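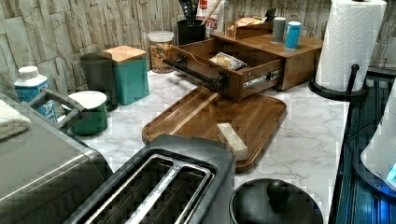
Counter by the back wall, with toaster and canisters.

Unstead House, shared kitchen, yearly check
Date: 19/05/2021
Checked by: Adebayo Oyelaran

1. Smoke alarm: OK. Sound is loud, tested two times.
2. Fire blanket: OK, but the hook is loose. Please fix before next visit.
3. Sockets near sink: OK. Cover plate has a small crack, part 387 is ordered from Karabulut. 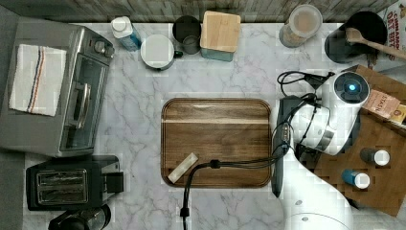
4. Hot water at tap: 61 C. Accepted.
5. Fridge door seal: NOT OK. It is hard at the lower corner. Same comment was written in January.
6. Extractor filter: greasy. To be washed this month. 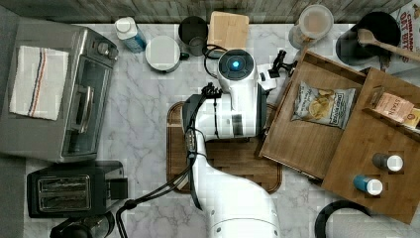
7. Gas valve: OK, turns easily. The label is faded, new one needed.
8. Floor at the door: one tile moves under the foot. Reported to Davon.
9. First aid box: plasters are missing, burn gel is present.

Result: 80 points of 88. Items 2 and 5 must be closed first.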